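Skatton Lis 4 Powered Speaker

The Lis 4 is a portable PA speaker for DJs, soca and dancehall nights, house parties and small outdoor sets. It puts out 200 watts and has enough low end to carry a bass line without a separate sub in most rooms.

Two mixer inputs, one mic input and Bluetooth are on the back panel. Each has its own level knob. The battery is built in and charges from the supplied cord — you can play while it charges.

Weight: 30 lb
Channels: 4
Stand mount: standard pole socket
Colors: black only

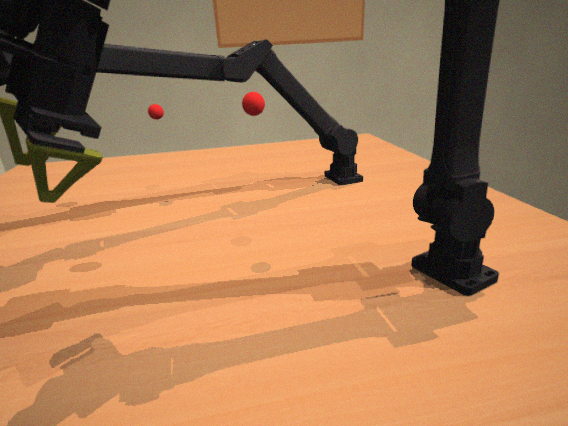

Two dark gray robot arms at a wooden tabletop, rendered view

The Ikdale cover and the spare power cord are sold separately. Orders placed before noon ship the same day from our Aststead warehouse. The next batch is due in March.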